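Home | Workshop | Projects | Join In | Contact
Filed under: Calls for help, robotics, shared bench

Helpers wanted for a home-built sorting arm

The Promirwood shared workshop in Wistley is looking for 2 people to join a small robot build that runs from January through the end of spring. The work is unpaid. Parts, bench space and workshop membership are covered for the length of the project. You don't need a degree or a job in the field, but you should have built something before and be willing to tell us what went wrong with it.

The project is called Haltora. It is a tabletop arm with a two-finger gripper, meant to pick up small, odd-shaped objects and put them in trays. Most of us came to it from model making and tabletop gaming, so our test objects are mostly figures, blocks and household bits. The arm is built from printed parts and hobby servos on a plywood base. The control code is written in Python and runs on a secondhand desktop under the Lauritsen bench, at the back of the main room.

We do a lot of the work in simulation before anything moves on the real arm. A bad grasp on the screen costs nothing, and a bad grasp on the bench can strip a servo. So far we have 504 simulated grasps logged, and we want to reach 2000 before we settle on the finger shape. Flat-sided blocks are in good order. Human-shaped figures are the hard part. They have thin arms, uneven weight and very few places where two flat fingers can get a decent hold. 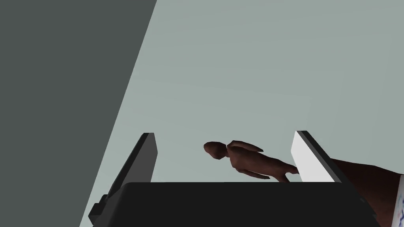

The first opening is for someone to take over the simulation side. You would set up test objects, run batches of grasps, look through the results and sort the failures by cause. We need better collision shapes for the figures, and the friction settings have not been touched in a long while. You should be comfortable reading Python and patient with physics settings. Experience with a particular simulator is not required. Most of this can be done from home, but we ask that you come to the workshop for the regular evening session so the bench people and the screen people stay in step.

The second opening is for someone to work on the gripper itself. You would print and fit new fingers, try out pad materials, and rework the wrist mount, which flexes more than it should. You should know how to use a 3D printer and basic hand tools, and you should be able to solder a connector. If you can draw parts in a CAD program, good. If you can't, one of us will show you, as long as you are ready to practice between sessions.

Both people will be asked to keep notes in the project log. Short notes are fine. Write down what you changed, what you ran and what came out. The log is shared with everyone on the project and we go back to it often.

Time and place

Sessions run from 6 in the evening until the building closes at 9:30. Expect to put in a few more hours a week on your own. The main room is on the ground floor with a level entrance from the parking lot. Street parking is free after the shops close. There is a kettle and a fridge. Closed shoes are required at the benches, and safety glasses are provided.

You must be 18 or older. Members of other workshops are welcome, and so are people who have never joined one. New helpers do a tool induction before using the machines.

How to apply

Send a short message through the contact page with "Haltora" in the subject line. Say which opening you want, which evenings you can usually make, and describe one thing you have built or programmed. A couple of photos or a link to some code is helpful. Please don't send a resume.

We will invite people to a regular session to meet the group and try the arm. Applications close at the end of January, and everyone who writes will get a reply.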